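22 November 2023
Posted by the Maltden home collection desk
Reading time: 2 minutes

Pre-session safety checklist, living room tasks, with comments

Use it before each recording block. Write OK, FIX or STOP beside the line.

1. Floor. No cable where the operator will step. Comment: FIX. Tape down or coil any adapter cable before the first episode.
2. Stool. All legs flat on the tile, no rocking when pressed by hand. Comment: OK.
3. Keys on the stool. Ring closed, no sharp key pointing to the gripping side. Comment: OK — but change their position between episodes, or the policy learns one place only.
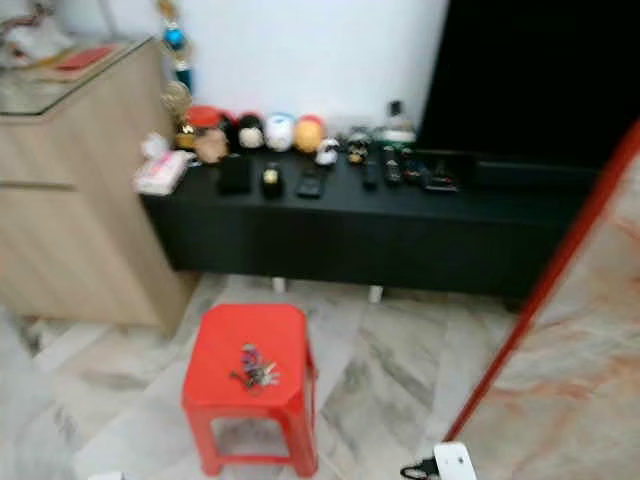

4. Small things on the TV cabinet. They stay where the family keeps them. We want real homes in the Prilden set, so do not tidy for beauty.
5. Television. Off during the whole block. Comment: OK.
6. Board. Push the top edge lightly. If the stand moves, mark STOP.
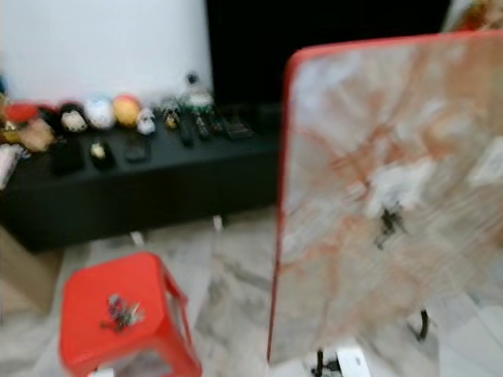 Must a blurred episode be thrown away?
Keep it if the blur comes from normal head turning and the hands are sharp at the moment of contact. Mark it "B" in the Ulline log so the training team can filter it later.

7. Head camera. Strap tight, lens wiped, clock matched with the log. Comment: FIX, clock was 4 seconds behind.
8. Episode count. Planned 74 for this room, up to 213 for the apartment. Stop for rest when the operator asks, also in the middle of a block.
9. Failed attempts. Save them with the label "fail". Do not repeat over the same file.
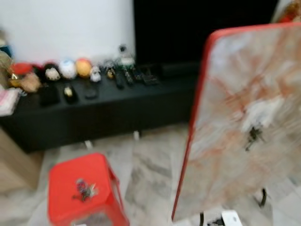
Kinnunen: On line 6 we use a stricter rule. Two people check the stand separately, and both write their result before they compare. It costs one minute per block.

Comments (2)

Rackside: Could line 9 say what counts as a fail? My operators mark a slow grasp as fail and I have to relabel.

Tilde_m: Same problem with us. We wait for the December version of the form.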